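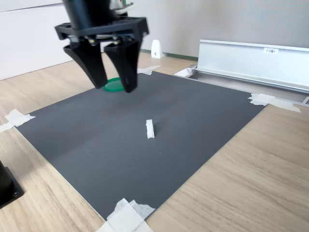 Figure 4. Work mat on the tabletop, with the green disc near one edge of the mat.

4. Setting Up the Work Mat

The Tultness table kit is used with the dark gray mat on the tabletop. Set up the mat before you unpack the parts trays. Moving it later means clearing the whole table.

4.1 Before you start

You will need:
a soft, dry cloth
a second cloth, slightly damp
a ruler or tape measure
the mat, unrolled and rested (see note)

Note: A new mat keeps a curl from the shipping tube. Lay it face down on a clean, flat floor for 10 hours before first use. If the corners still lift, turn it over and leave it overnight.

4.2 Placing the mat

1. Clear the tabletop and wipe it with the damp cloth, working along the grain.
2. Dry the surface fully. Water trapped under the mat can leave a pale mark on a wood finish.
3. Hold the mat by two opposite corners and lower the middle first. Let the corners down one at a time.
4. Smooth it from the center outward with the flat of your hand.
5. Check that no part of the mat hangs over the table. Leave at least 50 mm of bare tabletop on every side.
6. Push gently on one edge. If the mat slides, lift it and wipe underneath again – dust is the usual cause.

The mat may sit square to the table or at an angle, whichever suits the person working. An angled mat is easier to reach from two sides.

Caution: Do not fix the mat down with tape. The adhesive pulls the finish off some tabletops, and the warranty does not cover this.

4.3 Placing the green disc

The disc marks the spot where small parts are set down between steps. It has a raised rim, which keeps round parts from rolling off.

1. Wipe the disc on both faces with the dry cloth.
2. Set it on the mat with the raised rim facing up.
3. Put it near one edge of the mat, leaving the middle open for the work itself.
4. Press lightly on the rim at several points. The disc should not rock. If it does, look for grit under it.

Left-handed users may prefer the opposite edge. Either position works with the layouts in Section 6.

Note: Do not stack discs. The rims do not lock together and the upper one will slip.

Caution: The disc is not a drip tray. Do not pour oil, glue or solvent into it.

4.4 Cleaning and wear

Light scuffs and small specks on the mat are normal and do not affect use. Brush off loose dirt at the end of each session. Once a week, wipe the mat with the damp cloth and a drop of dish soap, then let it dry flat before putting anything back on it.

Do not fold the mat. Roll it with the working face outward and store it in the Asow tube or one of similar width. Keep it away from heaters and out of direct sun – temperatures above 33 °C can make the edges wavy.

Replace the mat if:
a cut goes all the way through
a corner will not lie flat after resting
the surface feels sticky after cleaning

Replacement mats and discs are listed in Section 9. Order them separately; the disc is not packed with a new mat.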